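## 4. Recording Two-Handed Pick-and-Place Examples in Home Settings

Murnetance Field Collection Guide, revision of 4 Jul 2022
Section owner: Carol Bloxham, Dendow

This section applies to operators who record examples with a pair of hand-held grippers in furnished rooms. It assumes that the grippers have been paired and calibrated as set out in Section 3. Operators at the Brestham site should also read the local supplement for rules on entering occupied homes.

### 4.1 Preparing the work area

1. Obtain the resident's signed consent form and confirm that the room is listed on it.
2. Choose a stable surface large enough for the container and all objects in the task. Beds, sofas and low tables are acceptable.
3. Leave the resident's own bedding, pictures and furniture in place. The learning system needs examples from rooms as people live in them.
4. Turn on the room lights if daylight is weak. Do not change the lighting again until the set is complete.
5. Place the container open side up within easy reach of both grippers.
6. Place the task objects close to the container. They may touch, overlap or lie on their sides.

> **Note:** Do not line up the objects or space them evenly. Sets recorded from tidy layouts have been returned by the review team at Cormier.

> **Caution:** Remove glass, medicine, lit candles and anything with a sharp edge from the work area before picking up the grippers.

### 4.2 Choosing objects

Soft objects are preferred for this task group. Plush toys are well suited to it: the fabric gives under the pads, the limbs offer several possible grasp points, and the outline changes as the toy is lifted. A set should include at least two colors and more than one surface texture where the home allows.

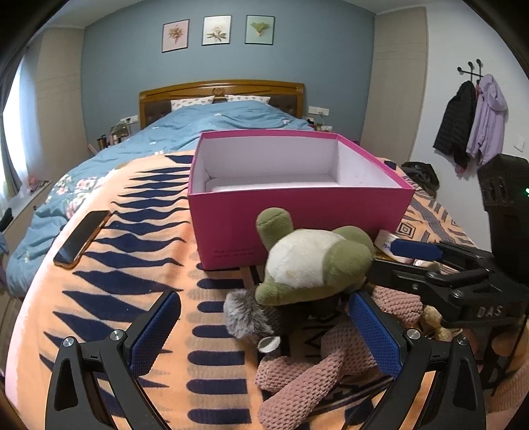 Small everyday items that are already on the surface, such as a phone or a packet, may stay where they are unless the resident asks for them to be moved. They are treated as background and must not be grasped. If a phone stays in view, its screen must be off for the whole set.

### 4.3 Recording an example

1. Stand facing the container with one gripper in each hand. Keep both elbows clear of the body.
2. Open both grippers fully and hold them still until the status light on each unit is steady.
3. Start the recording from the tablet or ask the second operator to do so.
4. Bring one gripper to the first object. Approach at an even speed.
5. Close the pads until the object is held. Do not squeeze further once it is secure.
6. Lift the object clear of the container's edge, move it over the opening and lower it inside.
7. Open the pads and withdraw the gripper without touching the container walls.
8. Repeat steps 4 to 7 for the remaining objects, using whichever hand is nearer.
9. Return both grippers to the open position and stop the recording.

If an object is dropped, pick it up again and carry on. A recovered drop is a useful example and should be marked "recovered" in the log. If an object falls to the floor, stop the recording and mark the example "void."

> **Caution:** Keep cables away from the pads and pivots. A cable caught in a closing linkage can damage the unit – stop at once and open the gripper by hand.

### 4.4 Set size and rest periods

A standard set is 40 examples. Rearrange the objects by hand after each one, and move the container to a new position after every 4 examples. An operator may record no more than 100 examples in a day. The target for each home is 300 examples, shared among the operators assigned to it.

Operators should put the grippers down and rest both hands between sets. Wrist or thumb pain must be reported to the site lead the same day.

### 4.5 Checking and handing over

1. Play back the first and last example of the set on the tablet.
2. Confirm that the pads can be seen at the moment of each grasp.
3. Confirm that no person's face, letter or household document can be read or recognized. If one can, mark the whole set "hold" and do not upload it.
4. Enter the room type, container, objects and any voids in the log.
5. Return every item to the place where the resident keeps it.
6. Upload the set before leaving the Brestham network area, or store it on the encrypted drive.

Questions about held sets should be sent to Harvey McIntyre. The log format introduced in January remains in force – older forms are not accepted.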